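Notebook, textiles bench – knit hanging and sag, July

Start 9:20. Continuing from the page on wovens. Bernice has moved the shirts and the two jackets off the list, so what is left is knits only: three sweater weights, one jersey, and the heathered gray piece with the horizontal quilting that Niloufar wants done before the rest.

Question for this set is the same as before. How much length does a knit pick up when it hangs from one gathered point, and how much of that does it keep after it has been laid flat again. The wovens gave almost nothing, as expected. The first sweater gave enough that I stopped and checked the ruler.

Procedure as used today, written out again so Annatjie can repeat it without asking me:

Lay garment flat on the table, smooth by hand from the center outward, no pulling. Measure back length, collar seam to hem, at center back. Write it down before touching anything else. Gather the upper edge and put it over the hook. Leave to hang 20 minutes. Measure top of gather to lowest point of the hem while hanging. Take down, lay flat, wait five minutes, measure center back again. The difference between first and last flat measurement is what goes in the residual column. The hanging number is kept but not compared with the flat ones, the gather eats an unknown amount of length.

Weights: gray quilted 238 g on the small scale. Heaviest item of the set is the long cardigan from the Liapis box, 1295 g, read twice because it seemed high. It has a lining and a shawl collar, so probably right.

Gray quilted, run 1. The fabric does not gather evenly. The quilting ridges run across the garment, and when the top is bunched they stack and make the folds stiffer near the hook than farther down. A plain jersey closes up into a rope. The gray one keeps its volume and hangs as a bunch with deep folds, and the hem ends up at several heights depending on which fold is measured. I took the lowest point each time, as per procedure, but this is a weak definition for this garment.

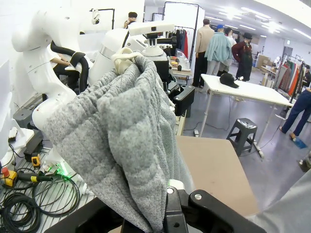 Gray quilted knit on the cream hook, lower end held.

Runs 2 and 3 were done the same way with the gather remade from scratch. The hanging length moved by more than a centimeter between runs with no change in the flat length, so the spread comes from how the gather is made. Suggest we either mark two points on the upper edge with thread and always bring those together, or give up on a single hook for the quilted piece and use two.

Residual after run 3: 5 mm. Not large, but it has the same sign all three times. After run 1 it was too small to read with the tape. I would like one more run after the garment has had a night flat before calling it real.

Hook notes. The cream plastic one is still the best of what we have. The wire ones from the Wesum bag leave a dent in anything soft and the dent shows in the flat measurement if it falls near the collar seam. The wide hook does not dent but the gather slides along it. Jadwiga asked whether tape on the wide hook would stop the sliding. It does, and it also pulls fibers off the sweaters, so no.

Thick cardigan, run 1 only. Hung straight down with almost no folding below the collar, lining and knit moving separately. The knit dropped past the lining at the hem. Measured both, two lines in the sheet, marked K and L. Did not repeat, the hook was bending visibly and I did not want it to let go over the bench.

Jersey: rolled at the hem as soon as it was laid flat. Held the roll down with the steel rule for the reading. This probably stretches it slightly. Same handling before and after, so the difference should survive, but I have put a question mark on the row.

Interrupted 11:40 to 12:15, Brândușa needed the scale. Re-zeroed afterward and weighed the gray piece again, no change.

Sheet is saved under Trorkex, tab "knits". The older tab with the same name and a 2 after it is mine from the trial and can be deleted.

Open items:
– thread marks on the gray quilted, upper edge, before the next run (me)
– decide single hook or two for quilted pieces (Niloufar)
– second reading of the cardigan with a stronger hook, ask Broruso what they have in the same width
– jersey, try a flat glass plate over the hem in place of the rule
– replace the tape measure, the first few millimeters are worn off and I have been starting from the 10 cm mark all morning

All lengths above are already corrected for that last one. Gray piece is lying flat on the upper shelf, please leave it unfolded.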